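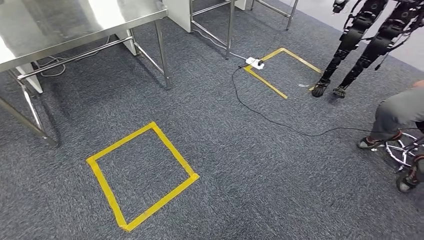 Page 29

Search this book Enter keyword Go

Chapter 2
Laying Out a Packing Room

Most small firms never plan their packing room. It grows up in whatever space is left once the machines and the shelving are in. By the time orders reach 30 a day, people are crossing each other's paths and parcels are being put down wherever there is a gap.

This chapter deals with floor plans, bench heights and the storage of small parts. It follows one firm, Piltus, which sends out repair kits for clocks and cameras from a single room in Csonka. When Jörg Kettler took over the packing there in May, the room held almost 300 different parts, and a new packer needed weeks to learn where they were kept.

Kettler began with the floor. Before any bench is moved, its new position should be marked at full size and left for a few days while people work as usual. Tape is cheap and can be lifted again. A drawing on paper will show whether a bench fits, but it will not show whether two people can pass behind it with their arms full.

Bench tops come next. Steel wipes clean and takes heavy use, though it scratches and can throw glare back at the packer if the lights are directly overhead. 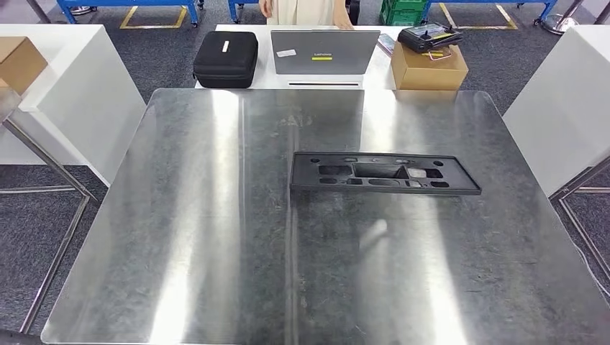 Wood is kinder to small parts and quieter to work on - it also soaks up oil and has to be sealed. Zirnard, a larger firm in the same trade, uses both, with wood kept for checking and steel for boxing up.

Small parts should be stored by kit, with the commonest kits nearest the packer. Section 2.1 explains how to work out which these are from a month of order slips.

Related chapters
Chapter 1: Goods In
Chapter 3: Labels and Order Slips
Chapter 4: Returns - the Usport Method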